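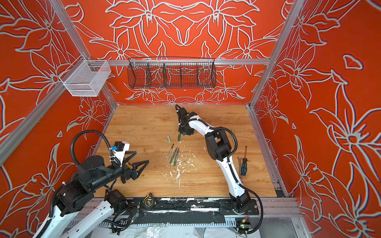

双臂工作站也要“收桌子”了:Cirnholm发布台面整理守则,碎屑一条吵得最久

Cirnholm的机器人共用实验场本月起执行一份新的内部守则,管的既不是力矩上限,也不是急停按钮离手多远,这些早有别的文件管着。新守则管的是桌面:机械臂干活的时候,台上可以有什么,不可以有什么,谁放的,谁拿走。

守则全文24页,其中正文只占一小半,余下是附录、表格和一份相当详尽的术语解释。“工具”一词的定义写了半页,“杂物”一词的定义写了一页。起草小组的牵头人Birthe Lund说,这个比例是讨论出来的结果,她本人对此不再发表意见。

事情要从11月的一次内部检查说起。检查组走了一遍场内所有的双臂工作站,记下107条问题。按Lund的说法,真正涉及安全的并不多,多数属于“看着不像话,但找不到哪条规定不让”。比如卷尺搁在直线导轨上。导轨是给机械臂底座跑的,可它又平又长,高度正好顺手,任谁量完尺寸都想往那儿一放。旧规定写的是“运动部件行程内不得有人员肢体”,卷尺显然不是肢体。检查组当时只好把它记进“其他”一栏,“其他”一栏后来成了全表最长的一栏。

新守则第4条把这个漏洞补上了:导轨、滑台以及一切会动的平面,一律不算置物面。条文后面附了一句括号里的话,“包括暂时放一下”。据参与讨论的人回忆,这六个字是第二稿加的,因为第一稿征求意见时,收到的反馈里有相当一部分都在问,暂时放一下算不算。

接下来是手工具。雕刻、修坯一类的任务在场内很常见,台面上有刻刀,有棍状的料,旁边再躺一把螺丝刀、一把开口扳手,是很多工作站的日常面貌。守则把它们分成两类:任务工具和维护工具。刻刀如果是机械臂当次任务要用的,属于前者,可以留在台上,朝向、间距由任务负责人自定,但要写进任务单。螺丝刀和扳手通常是人拿来紧夹爪、调支架的,属于后者,程序一启动就应当离开台面。

这条看似简单,争论却不少。负责夹具调试的Steinar Riis在征求意见会上提出,扳手放在台面右边角上,机械臂的轨迹根本到不了那里,挪走它纯属形式主义。Lund请他把轨迹包络图拿出来看看。Riis说图有,要回去找。会议纪要在此处另起一行,进入下一议题。

下一议题就是碎屑。

凡是切、削、刻的活儿,台上总要落一层屑。守则初稿规定“任务期间台面应保持清洁”,被做操作数据的一组人当场顶了回来。他们的理由是,真实的工作台就是有屑的,每刻一刀扫一遍,录下来的东西拿去训练,机器学到的就是一个从来不掉渣的世界。代表这组人发言的Þórey Brynjólfsdóttir还补了一句:她家的厨房也不是每切一刀就擦一遍案板的。

反对的一方来自设备维护,带头的是Gunnlaugur Grímsdóttir。她关心的不是台面,是台面以外的地方:屑会往前沿走,前沿下面有开槽的线槽,一齿一齿的,什么都能接住。导轨也好不到哪里去。她在会上展示了一张清理记录,单是把一条导轨擦干净,用了137分钟。有人问里面有没有包括喝咖啡的时间,她说包括,并认为这是清理导轨的合理组成部分。

双方最后达成的写法是:任务期间允许台面留有本次任务产生的碎屑;碎屑一旦越过台面前沿,须在下一次任务开始前清除;上一次任务留下的碎屑不得算作本次任务的碎屑。最后半句怎么执行,守则没有说。屑上又没有写日期。Grímsdóttir的建议是每次开工前拍一张照片存档,这条进了附录,性质为“鼓励”。

线缆部分倒是通过得很快。守则承认,从肩部绕到腕部的外走线在这类机械臂上难以避免,只要求弯曲留有余量、固定点牢靠,扎带的余头剪平。裸露的电路板按规定应当加罩,或者至少固定在碎屑和人手够不着的位置。给现有工作站的整改期是2个月。Riis又问,用透明塑料膜盖一下算不算加罩。条文里现在有一个脚注,写着“薄膜不是罩”。

真正让读者意外的可能是第9条,关于围板图案。场内的工作站三面有围板,不少都贴了花布或者印花膜,大朵大朵的,红底的尤其抢眼。做视觉的人喜欢这个,背景换得越勤,模型越不容易只认一面白墙。可从Kornia分部过来交流的Birthe Ravn提出疑问:一个外来的检查员站在这样的工作站前,到底该先看机械臂,还是先看花?

起草小组认真对待了这个问题。第9条最终规定,围板图案不限,但急停按钮、警示标签和状态灯的周围须留出一圈纯色,宽度不小于一掌。至于是谁的手掌,脚注里有说明,以当班安全员的为准。Ravn表示满意,并说Kornia那边打算照抄,只是他们的围板以格子为主,可能需要另写一条。

挂篮的待遇也有了明文。横梁上和立柱上挂的网篮,以前装什么全凭自觉,结果是常年塞满没有主人的螺丝。现在要求每只篮子登记用途,任务不用时清空。篮子若长期空着,可以保留,理由栏填“备用”。有人担心以后所有篮子的理由栏都会是“备用”,Lund说她也这么想,但一只空的备用篮子,总好过一只满的无名篮子。

夹爪里的东西怎么办,是讨论中冒出来的最后一个问题。程序暂停时,夹爪可能正夹着一截料或一件工具,悬在台面上方。收,还是不收?守则的答案是:短暂停顿可以夹着,人要伸手进去之前必须先放下,放下的位置写进程序,不许让操作员用手去接。这一条全票通过,连Riis也没有提问。

守则的执行由各工作站自查,每季度互查一次,互查的配对方式是抽签。抽到自己组的要重抽。Durnport的一家合作工坊已经来信索要文本,想用在自家的打磨台上,信里特别问到碎屑条款有没有石膏和油漆的版本。目前没有。Grímsdóttir说,导轨上那些已有的白点子,守则按“历史遗留”处理,不追究,但不许新增。

为了区分新旧,她提议给每条导轨现有的斑点做一次登记。提议已列入下次会议议程,排在最后一项。Laxdal的同行则在邮件里问,能不能先把导轨换成白的。

守则纸质版已经下发到各工作站。为免占用台面,文件规定纸质版应存放在挂篮内,用途一栏请填“守则”。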